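弗利苏姆老住宅区室内门窗修缮补贴开始受理，每户上限800元

2月 星期三　本报讯　编辑部

打印本页 | 发送邮件

弗利苏姆（Flisum）片区的老住宅修缮补贴本周三起接受申请。补贴由片区物业联合体乌利亚（Ulia）发放，范围包括室内木门、门框、门槛和踢脚线的维修，每户最高800元。今年纳入范围的住房共2487套，其中大部分是多层楼房，另有一部分是沿河的两层联排房。

往年的补贴只用于外窗和楼道，室内部分由住户自己承担。去年秋天，片区做过一次入户登记，住户填写最多的问题是门关不严，其次是门下沿磨地和玻璃格条松动。登记表汇总以后，乌利亚把室内木作单独列为一项，与外窗项目分开审批，两项可以同时申请，互不影响。 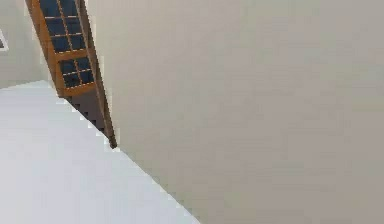 按照公布的办法，住户需要先在物业窗口领取申请表，填写房号、门的数量和需要维修的部位，再由施工方上门核对。核对一般在交表后的一周内完成。已经自行请人修过的，凭正规票据也可以申请，但施工时间必须在今年1月以后。租住户可以代为办理，需附房主的书面同意。

负责上门核对和施工的是奥特纳木作行（Ortner）。该行表示，弗利苏姆的室内门多数是带玻璃的木门，建成时统一安装，尺寸比较一致，备料不难。维修以加固和调整为主，合页、插销等小件直接更换，门扇本身尽量保留。确需整扇更换的，超出补贴上限的部分由住户支付，价格在动工前书面告知，住户签字后才开始施工。

关于油漆，办法里写得比较细。门框和门套原则上保持原有颜色，补漆只做磨损部位。住户想改颜色的，费用自理，不影响其他项目的补贴。施工方建议漆面完成后通风两天再关门使用，家里有幼儿或者老人的，可以把时间安排在天气转暖以后，名额予以保留。

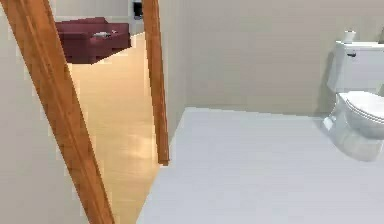 橙棕色木门套与浅米色墙面。

除了门以外，这次补贴还包含一项门槛改造。早年的房子在厨房和厕所门口都砌有门槛，高度为3厘米，轮椅和助行器通过不便。改造做法是凿除门槛，找平以后铺设坡形压条。有老人或者行动不便成员的家庭优先安排，首批名额为100户，按交表先后排序，用完后顺延到下一批。厨房门口的改造一般半天可以完成，厕所门口因为要重新做防水，需要两到三天，其间住户要自行解决如厕问题，物业在每个院子的值班室旁开放公用卫生间。

防水这一环节由布雷科米克工程队（Brerkomik）承担，单独验收。做完以后要蓄水一整天，楼下住户在场查看，没有渗漏才能铺面层。楼下无人居住的，由物业人员持钥匙进入查看并拍照留底。办法同时规定，门槛去掉之后，厕所内地面应当比门外略低，坡度朝向地漏，施工方不得以加装挡水条代替找坡。
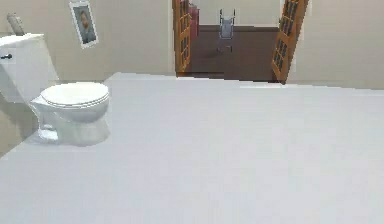
厕所地面的找坡范围，是咨询时住户问得比较多的一个问题。按照施工方案，找坡从门口开始，一直做到地漏，中间不留平台。马桶靠墙安放、水箱贴着墙面的，像图中这种格局，一般不必移动马桶，只处理其余地面。需要移动的，拆装费用计入补贴，但原有马桶损坏的不予赔偿，住户应在核对时先行确认。地砖由住户自选，颜色不限，表面须防滑，补贴只承担人工和水泥砂浆。原来铺的是整体地面的，可以继续做整体地面。

申请表在各院值班室和片区物业窗口均可领取，窗口办公时间为上午九点到下午五点，中午不休息。不方便出门的住户可以打电话给所在院的值班室，由值班人员送表上门，填好后一并收回。

补贴款在验收合格后的次月发放，直接打入申请人登记的账户，不发现金。验收时住户须在场，对门扇开合、锁具、漆面逐项签字；有异议的当场写明，施工方在十天内返修一次，返修后再行验收。木作部分保修一年，防水部分保修五年。

外窗项目的申请时间另行通知。

相关新闻
·弗利苏姆沿河联排房屋面检修完成
·乌利亚公布楼道照明更换安排
·冬季供暖收尾：各院停暖时间不变
·旧门旧窗回收点增设一处
·老住宅水管更换问答

打印本页 | 发送邮件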